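Sunday was table day. I bought it in Wostcombe for $49, brought it home to Stadon and put off doing anything with it until February was half over.

My plan was to leave the top light. I like pale wood, and the rest of the room is dark enough already. I went over it by hand with fine paper, wiped it down and stopped there - no stain.
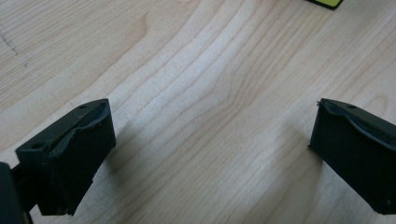
Trekville Home Workshop Club

Wax comes next. I have a tin left over from the shelves and I think it will stretch to one coat, maybe two. Each coat needs 10 minutes before buffing.

The chairs can wait. The ones I wanted were $119 each, and I'm not paying that for something the cat will sit on.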